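Jaruwan Saithong has a rule about her apartment in Ermont: the kitchen is for cooking, and everything else is fair game for the arm. We talked over video one evening in December, me with a cold coffee and her with a bowl of noodles she kept forgetting to eat, and I came away wanting to clear off my own desk and start ordering servos.

The project is called Iken. It's a home-built arm, black with white covers, and Jaruwan has been at it in one form or another since she moved in. She does payroll software for a living and had never built anything with a motor in it before. "I bought the first parts because I wanted something that could pass me a screwdriver," she told me. "Then I got completely hooked on the elbow. I spent a whole winter on the elbow!"

I asked why she does so much of the work in simulation now, when she has the real thing sitting right there. She laughed and held up a gripper finger with a big chip out of it.

"That was a table leg," she said. "I told it to go left and it went left with great enthusiasm. After that I started rendering everything first. If it hits something in the simulator I swear a little and press reset. If it hits something in my bedroom I have to go buy a lamp."

So she has a whole bedroom in there, with a bed and a desk and a big window, and she moves things in and out of it depending on what she wants to practice. The task she's stuck on at the moment is the tripod. She'd like Iken to be able to approach it, close on one leg and shift it a little without sending the whole thing over, and she has opinions about tripods that I was not ready for.

"They're awful," she said, very cheerfully. "Thin legs, shiny legs, all at an angle, and gaps everywhere. A box is easy. You come at a box from the side and you're done. With a tripod you can be perfectly lined up on one leg and have your wrist about to smack into another one."
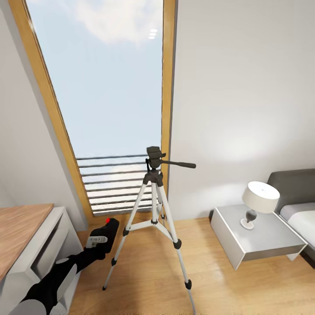 The tripod task in Jaruwan's simulated bedroom, with the gripper close to the front-left leg.

The room itself took longer than I would have guessed. Her friend Ekkachai Thepsuriya helped with the lighting, and the two of them went back and forth for ages on the glass in the window. Ekkachai wanted reflections. Jaruwan thought reflections were showing off. (He won, and she admits now that he was right, because real windows do that and she wants the vision side to get used to it.)

"I was being stubborn," she said. "I had this idea that a simple room would be quicker to learn in. It is quicker! And then you put it near a real window and it has no idea what's going on."

Run 1421 was the one she was proudest of when we spoke, mostly because she'd changed the way the arm slows down near the end of a reach. Before that it came in at one speed and stopped hard. Now it eases in over the last stretch, and she says it's a lot less scary to stand next to. I wanted to know if that came from the simulator or from her.

"From me getting scared," she said. "I put my hand near it once and decided I didn't like how it moved. The simulator doesn't care about that. You have to bring that part yourself."

She isn't doing all of it alone. She shares bench time at Mahawong, a workshop a short train ride away, and that's where the heavier metal parts get cut. Rungnapa Sriwong taught her to use the mill there — "very patiently, I ruined so much aluminum" — and still checks her drawings before anything goes on the machine. The gripper has been through two full redesigns, and the second was mostly Rungnapa's. The first one had fingers that were too wide to get around much of anything. Jaruwan keeps it on a shelf and uses it to hold mail.

We got onto money, since I always ask and people are usually cagey. She wasn't. She said the motors were the painful part and that she'd bought them a pair at a time over 11 months, whenever there was a bit left at the end of a paycheck. The software has cost her nothing but evenings. If she started over she would buy better cables on day one and stop pretending she could tell the cheap ones apart by feel.

What's next, then? She wants to get the tripod move going reliably in the rendered room before she lets the real arm anywhere near a real camera stand. After that it's the lamp, which she's putting off. She doesn't love the idea of a drum shade and a gripper in the same sentence. And at some point she'd like to go back to where she started.

"It still can't pass me a screwdriver," she said, and finally picked up her noodles. "I looked the other day. There isn't even a screwdriver in the simulation. I should make one this weekend."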